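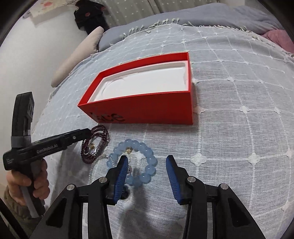

Figure 1. Open red box with white molded insert, on a woven throw.

Account Reinstatement and Repeat Violations on a Mid-Size Discussion Platform

Project report, Media Policy and Data course
Stondale, January 2019

1. Purpose

The project examined what happens after a social platform lifts account suspensions. Fluterano, a discussion site with public posting, changed its appeals rules in April. Under the old rules a suspended user could appeal once, within 30 days. Under the new rules any suspended user could appeal at any time, and appeals on suspensions older than a year were granted by default unless the account had been used for threats or fraud.

The question was limited to this: did reinstated accounts break the posting rules again more often than accounts of similar age and activity that had never been suspended?

2. Data

Fluterano publishes a moderation log. Each entry gives an account number, the rule applied, the action taken and a timestamp. Post text is not included. The log was collected with Nakari, a scraping tool maintained by the department, and stored in a local database.

The collected log covered 3,036 suspended accounts. Of these, 1,458 were reinstated during the study period. Accounts that posted fewer than five times after reinstatement were dropped, which left 663 for analysis. The large drop was expected. Many old accounts are restored and never used again, and a violation rate for an account with no posts has no meaning.

The comparison group was drawn from the public member list and matched one to one on join year and monthly post count. Matching on topic area was tried and abandoned. Too many members post in several areas, and the site assigns no main area to an account.

3. Method

A repeat violation was defined as any log entry of level 2 or higher within 90 days of the first post after reinstatement. Level 1 entries are automatic notices, mostly for duplicate links, and were left out. For the comparison group the 90-day window started on the same date as that of the matched account.

Rules were sorted into three classes using the Peixoto scheme from the course reader: content, conduct and identity. Identity covers impersonation and multiple accounts. Two rules did not fit any class and were placed under conduct. 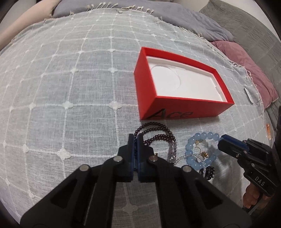 Sorting was done twice, with a week between passes, and the results were compared. Disagreements came almost entirely from the rule on "coordinated replies," which can be read as conduct or identity. It was kept under conduct in both groups so that the comparison would not be affected.

4. Results

Reinstated accounts had a higher rate of repeat violations than matched accounts in the conduct class. In the content class the difference was small and did not pass the significance test set at the start. Identity violations were too rare in both groups to test.

Within the reinstated group, time since suspension mattered more than the original reason for it. Accounts suspended for over two years had rates close to those of the comparison group. Accounts suspended for under six months had the highest rates, and most of their violations fell in the first two weeks.

5. Limits

The log shows enforcement, so a violation that no moderator acted on is missing. Moderators can also see an account's history, and a previously suspended user may be watched more closely. The data cannot separate this effect from a real difference in behavior. Log entries that were later reversed are deleted by the site, and the scrape ran once a day, so some reversed entries remain in the data set.

6. Further work

A second collection with hourly scraping would allow reversed entries to be counted. The 90-day window should also be extended to a full year for accounts reinstated in the first month of the new rules.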